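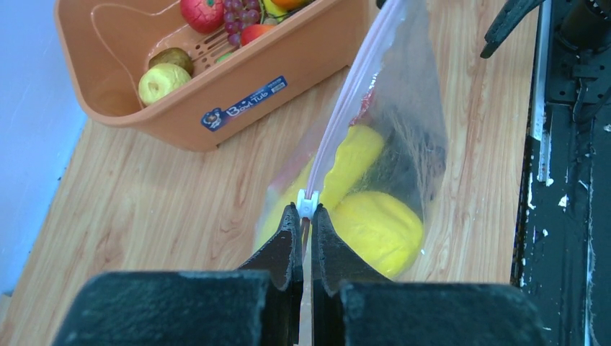 Chapter 2
Grasping Thin and Flexible Parts

In Chapter 1 the class project used rigid blocks. Flexible packaging is harder to model: the bag changes shape under load, and the point of contact may move during the task. A zipper slider also has to be pulled along its track, so grip force and direction of travel must be set together.

Each team will program the Tavel arm to work a slider on a resealable bag of play food. Trials are logged in Nimeo at 34 samples per second. Read Section 2.1 before changing any force limit.

Terms: slip, compliance, pinch grasp

Bergeron Technical Texts. All rights reserved. Back to top
2 comments | 34 shares

Related
Chapter 1: Rigid Blocks
Pirnier Cup Rules for Student Teams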